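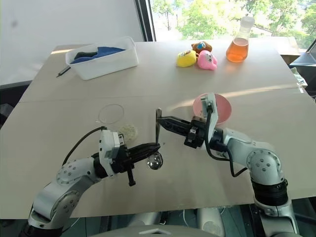 OK, gripper week is finally happening! I've been promising this comparison since November and I have way too many notes, so this is going to be a thread.

Two sets of two-finger grippers on the same pair of arms. Set one is the Tovberg, long narrow fingers, stiff as anything. Set two is the Fairclough, wider pads with a bit of give. Same controller, same wrist cameras, same person driving (me, with too much coffee).

The test is spoon handovers. One arm picks up a metal spoon, passes it to the other, second arm puts it in the bowl. Sounds easy! A spoon is a horrible object. It's shiny, it's skinny at one end and round at the other, and it loves to spin the second you hold it off center.

57 handovers per set, so nobody can say I quit early. Tovberg dropped 8. I haven't finished scoring the Fairclough runs but I can already tell you it drops less and misses the first pickup more – those wide pads just can't get under a handle lying flat on a table.

The long fingers are SO good at flat stuff. I'd gotten used to nudging things toward an edge before grabbing them, and with the Tovberg I just go straight down and pinch. Big mood improvement.

Where it gets interesting is the moment both grippers have the spoon. With stiff fingers on both sides, any little disagreement between the arms goes right into the spoon and it twists. I turned the grip force down on the receiving side until the giver let go, then brought it back up. Much calmer.

Controller notes for the three of you who care: I'm running Isa for the arms and it's been lovely. Gripper commands used to go through a separate box and lag behind the arm motion. Now it's all one loop and I can feel the difference in my hands when I'm driving.

Cameras! The wrist view is great right up until the fingers close, and then all you get is fingers. For the last little bit I go by the head camera. Sunlight on polished metal is its own adventure – the depth reading on a spoon at midday is basically poetry.
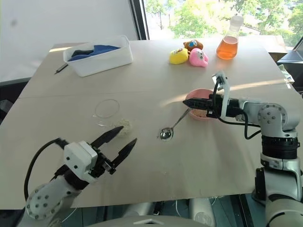 Trevor Dunmore wrote back asking if I'd tried rubber tips on the long fingers before giving up on them for handovers, and said his spoon drops went way down once he glued on some thin strips.

Not giving up on them at all, Trevor! But yes, strips are next. I have a sheet from Drilutport in the drawer and a pair of scissors. What thickness did you use? I'm worried about losing that nice pinch on flat things.

Also going to rerun the handovers with the blinds down, same spoon, same bowl. Fairclough scores go up as soon as I've got through the log.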